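How a Town Picks Who Builds the Bridge (and How Somebody Can Cheat)

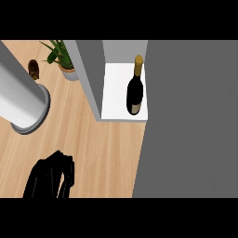 A bottle on a white shelf, above a pale wooden floor.

Towns need a lot of stuff. They need bridges, school roofs, bus stops and those little bags for dog poop. The mayor does not make these things in the garage. The town pays a company to do it, and the deal they sign is called a contract.

Let's make up a town and call it Pemavell. Pemavell has a river, a very old bridge, and 2000 people who are tired of the very old bridge. So the town says, out loud and in writing, "We want a new bridge. Who can build it, and what will it cost?"

Now companies send in their answers. Each answer is called a bid. The bids go in sealed envelopes, or into a locked computer file, and they all get opened at the same time. It's a bit like a birthday party, except every present is a pile of paper about concrete.

Pemavell gets 3 bids.

Forker says it can build the bridge in 158 days for a fair price.

Forov says it can do it for less money, but its last bridge had to be closed when it rained. That is a problem for a bridge, which tends to live outdoors.

Tsegaye says it can do it very well and very slowly, for twice the price.

The people who choose have to read all of this and score it. They look at the price, the plan, and what the company has built before. Then they write down why they picked the winner. Anyone in town is allowed to read it. Hardly anyone does, but they could, and that matters more than you'd think.

So where does the cheating come in?

Say the boss of Forov is a man named Priit Mets, and say the person in charge of choosing is Hiwot Abera. (They are in our pretend town too, so please don't write to them.) Priit calls up and says, "What a lovely office you have. Wouldn't it be even lovelier with a boat parked outside?"

If Hiwot takes the boat and gives Forov the contract, that is a bribe. A bribe is a gift with a string tied to it, and somebody is always holding the other end. Giving one is against the law. Taking one is against the law too, even if you say thank you nicely.

There are sneakier ways. Priit could ask to peek at the other bids. Hiwot could write the rules so that only one company fits them, such as "The builder must have a name starting with F and ending with V." Or Hiwot could pick a company that belongs to her own brother and forget to mention she has a brother. That last one is called a conflict of interest. It means you're supposed to be fair, but part of you badly wants one side to win. Think of a soccer referee whose kid is the goalie.

Who pays for the boat? Not Priit, in the end. He adds it to the price of the bridge, and the town pays for the bridge with taxes. All 2000 people in Pemavell have just bought a boat, and not one of them gets a ride.

How do people get caught? Auditors help. An auditor is a person who checks money for a living and gets quite excited about receipts. Reporters ask questions. Sometimes a worker inside the company speaks up, and that worker is called a whistleblower -- no whistle needed.

Being accused isn't the same as being guilty, though. If a newspaper says Hiwot has a suspicious boat, a court still has to look at the proof and hear her side. Maybe she saved up for five years. Maybe it was her aunt's boat. People are allowed to own boats.

Words to know

Contract: a deal that both sides have to keep.
Bid: a company's offer to do a job for a certain price.
Bribe: money or a gift given to make someone act unfairly.
Auditor: a person who checks where the money went.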